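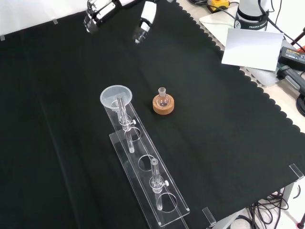 Funnel in the top hole of the clear rack.

Subject: Re: [Tusivier darkroom list] Developer going brown in the bottle
Message 2065

Hello all,

Replying to the question about developer turning brown, with the quoted message at the bottom. I have mixed my own for a long time and lose very little of it now, so I will put down what I do. None of it costs much.

The color by itself is not a good test. Some developers darken and keep working, and some stay nearly clear and then die in a week. What does the harm is air, mostly the air sitting on top of the liquid in a half-empty bottle. Warm storage makes it go faster.

1. Bottles
I mix 1000 ml at a time and split it into small glass bottles the same evening. Each one is filled right up into the neck. A bottle gets opened once, used up, washed and put on the rack upside down. The soft plastic squeeze kind never worked for me. They let air through the walls, and the folds are hard to get clean.

I bought a case of 144 brown glass bottles from Schouten when they were clearing out stock, which is more than I will ever need. The caps have a cone liner and they seal well. If you have caps with paper liners, throw them out.

2. Pouring
Pour slowly down the inside of the neck. Splashing mixes in air right when you are trying to keep it out. Use one funnel for developer and another for fixer, and mark them with a paint pen - a drop of fixer in the developer is a worse problem than any amount of air. Rinse both in warm water before anything dries on them.
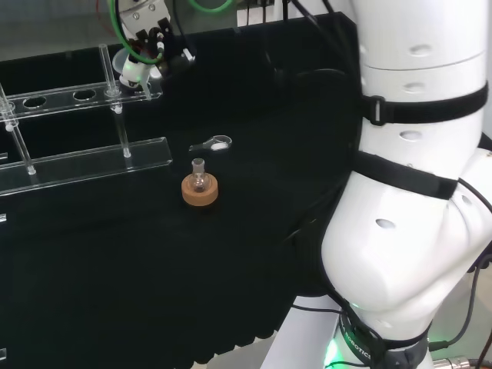

3. Labels
Write the month mixed and the month opened. Mine say things like "April, not opened." Masking tape falls off after one wash, which is fine, as you want a new label each time anyway.

4. Testing before use
Cut the leader off a film and put it in 50 ml of the developer with the lights on. It should go black in a few minutes. If it stops at gray, pour out the bottle. I do this every time, even with a bottle I opened the day before.

On the Sternix powder, I have used it and it keeps about as well as the others. The Bornent liquid comes in a big jug and once that is open it needs to be split up the same way. I would not buy the jug unless you print every week.

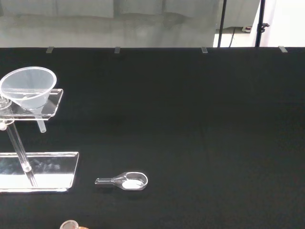

On Friday a list member wrote:

> My last batch of paper developer went the color of tea after
> nine days. It was in a screw-top jug, half full, on a shelf over
> the heater. Prints look flat and I have to leave them in twice
> as long. Is the Sternix powder bad or is it the way I am
> keeping it? I have one more packet and do not want to waste it.

Move it off that shelf first, then mix the second packet and bottle it small. If it still goes flat in nine days, write back and say what water you are using.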